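**News from the demonstration room**

In December our small group at Flulstead finished the first part of the table-tidying work, and Hazel Haverford asked me to write some lines for the newsletter. I am glad to do it, but please excuse me if I explain too much. My colleagues say I always do.

The task is simple to say: a thing with a handle must go into a pen holder and stay standing. We use pens, a wooden spoon, a toothbrush and a hairbrush. The person who shows the task wears no glove and sits at no console. She takes one gripper in each hand and does the work with the grippers, at the table, as she would do it with her own fingers. The robot, which we call Velitz, later learns from the recorded movements.

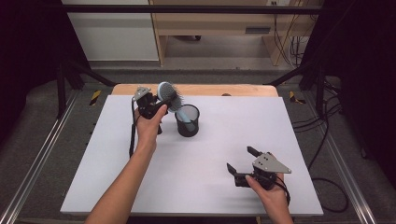

We have now 400 demonstrations that we consider good. Another 103 were put aside. Most of these were put aside for one reason, that the demonstrator corrected herself too quickly near the rim of the holder, and the recording shows a small shake which we do not want Velitz to copy. Latrice Mercado has looked at every one of them, and she has more patience than I have.

The hairbrush is the most difficult thing in the set. The head is heavy and the handle is smooth, so the brush likes to turn between the fingers. Our first instruction was to hold it by the handle, as one does at home. Shota Ikeda proposed to keep hold of the handle but let its end go down first. After this change the work went much better, and we wrote it into the instruction sheet. We also ask for a short stop above the opening before going down. Half a second is enough.

Letting go is also a part of the task, and new demonstrators often forget this. They open the gripper and pull back at the same moment, and the holder falls over. The correct way is to open the fingers wide, wait, and then move away in a straight line.

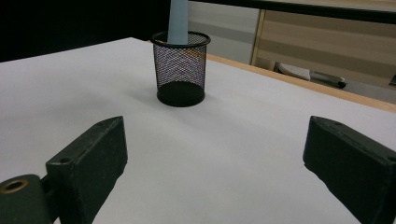
**Do I need to know programming to be a demonstrator?**

Steady hands and a little patience are enough. A new person practices for one morning with Ulises Huenchumán, and the recordings from this morning are not used. After that, a session takes 26 minutes, and we ask for no more than 2 sessions in one day. The grippers become heavy in the wrist sooner than one expects.

In the next part we will move the holder to a different place before each demonstration, so that Velitz must look for it. If you want to take part, please write to Latrice before the end of the month. Left-handed people are very welcome, we have only one until now.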